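On the Keeping of a Small Workroom

2018-11-25

Readers of this page will recall that in May I undertook to set down, in an orderly manner, how the back room at Brosulthorpe is arranged and maintained. The undertaking has been delayed by other obligations, principally the move of my files from the Kubo building, and I apologize to those who wrote to ask after it. The present entry concerns soft goods, seating and electrical supply. Shelving will be treated separately.

The room has a light floor that shows every thread and crumb. It has one wall outlet of any practical use, placed low and behind the door. For the first year I ran an extension from that outlet across the floor to wherever it was wanted. Aarti Sengar, who had the use of the room before me, had done the same, and her advice on leaving was to find some better method. I did not follow it until I had tripped 3 times in one week.

The present method is to keep the power strip off the floor altogether. It is fastened across the top of a chair back with straps, so that the switch faces outward and may be reached without bending. I first tried string, which slipped, and then adhesive tape, which left a residue that took an entire evening to remove. Straps that can be undone and used again are much to be preferred. Naveen Vishwakarma holds that the strip ought to be screwed to the wall, and he may well be correct – the lease, however, does not permit it. 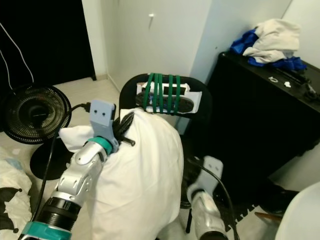 The power strip on its chair, with the fan to the left and the white bundle in front.

Five straps are in use, set closer together on the left than on the right. I intended an even spacing and have not returned to correct it. The straps are green, that being the color the shop had in quantity, and the color has proved convenient against a black chair. The chair itself is no longer offered to visitors.

The fan remains on the floor. It was tried on the windowsill, where it rattled, and on the filing cabinet, where it scattered the contents of the in-tray. Its round base is heavy enough to stay put, and its grille is brushed out at the change of each season. Archana Pathak has asked whether a fan is needed in November. The room is above the boiler, and the answer is yes.

As to the soft goods, my practice is to gather whatever is white into a single bundle before it leaves the room. Folding is done elsewhere, on a proper table. A bundle can be carried in one trip, and it does not topple in the passage as a stack will do. Its faults are that it takes up a great deal of floor and that small articles go astray inside it. Last winter a pen traveled to the laundry in this way, and the result cost me 13 dollars in replacement pillowcases. I now go through the bundle by hand before it goes down.

Two matters remain open. The first is the cords, which still come down to the floor and must be stepped over. Hui-mei Mok has recommended a length of fabric sleeve, and I have ordered some from Flostier – delivery is promised but no date has been given. The second is the question of a bench along the left wall, on which correspondence is welcome, particularly from anyone who has fitted one in a rented room.

The entry on shelving will follow when the brackets have arrived.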